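Chapter 4
Meal Periods and Rest Breaks

Federal wage law does not require an employer to provide a meal period. Many states do, and the rules differ in length, timing and pay. This chapter covers when a break must be offered, when it must be paid, and what records the employer keeps. 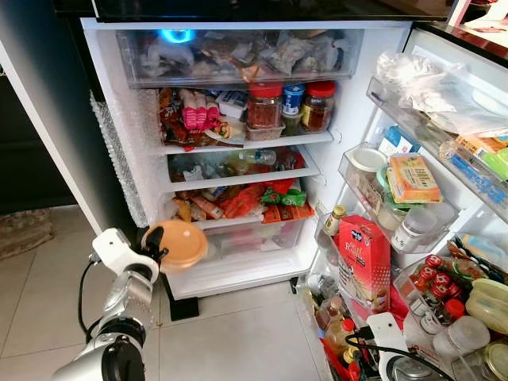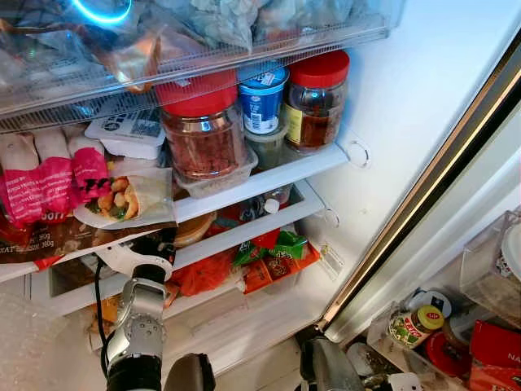
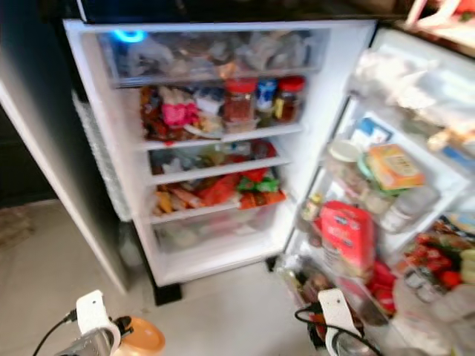
Figure 4.1. Open refrigerator stocked with food, three views.

4.1 Paid and Unpaid Time

A meal period is unpaid only if the employee is fully relieved of duty. An employee who must answer a telephone while eating is working – and the time is counted as hours worked.

Consider Stutard, a parts distributor with 57 hourly employees. Its shift lead, Ruba Bataineh, takes a 50-minute lunch but is called back to the dock partway through. Whether any of the 50 minutes may be deducted depends on the length of the interruption and on state law. Section 4.2 applies the test to her timecard.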